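Régler un planificateur à deux bras sans croire la documentation

Le module Mudomier promet une planification bimanuelle « sans réglage ». Chez nous, il a fallu le régler. Voici la marche suivie, sur une tâche de tri de câbles.

1. Désactivez le lissage automatique. Il arrondit les trajectoires et mange la marge entre les deux poignets.

2. Déclarez les gaines dans le modèle de collision. Le fichier livré par Dratex ne contient que les segments rigides.
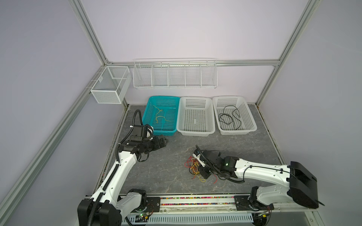
3. Méfiez-vous du score de segmentation. Mussa renvoie une confiance par objet, et un seuil trop bas vous donnera des fils fusionnés en un seul masque. Sur un paquet emmêlé de rouge, de jaune, d'orange et de noir, je ne prends pas la couleur comme seul critère : l'étiquette blanche coincée dans la pince droite suffit à couper un masque en deux. Ajoutez un filtre de continuité, fenêtre de 7 images.

4. Fixez le délai du planificateur à 500 ms. Au-delà, il rend une solution plus longue, rarement meilleure.

5. Réservez les bacs par bras. Un verrou par bac, posé avant l'approche et rendu après le retrait - pas à l'ouverture de la pince, comme le suggère le tutoriel officiel.

6. Rejouez les 144 scènes de test dans Statton avant de toucher aux gains.

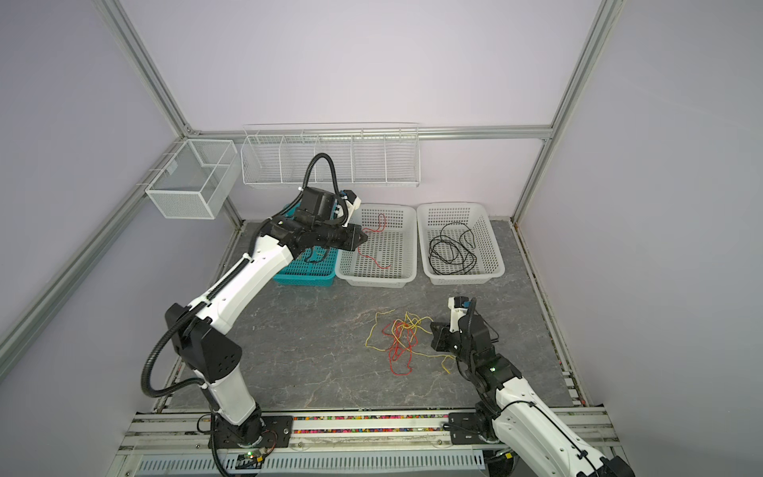
Un lecteur m'écrit que le verrou par bac est inutile si l'on replanifie assez vite, et qu'il tourne sans depuis novembre. Peut-être. Je lui ai demandé ses journaux de collision, j'attends encore.

7. Gardez quatre graines aléatoires fixes et comparez les échecs, graine par graine. Une moyenne de réussite cache les blocages entre bras.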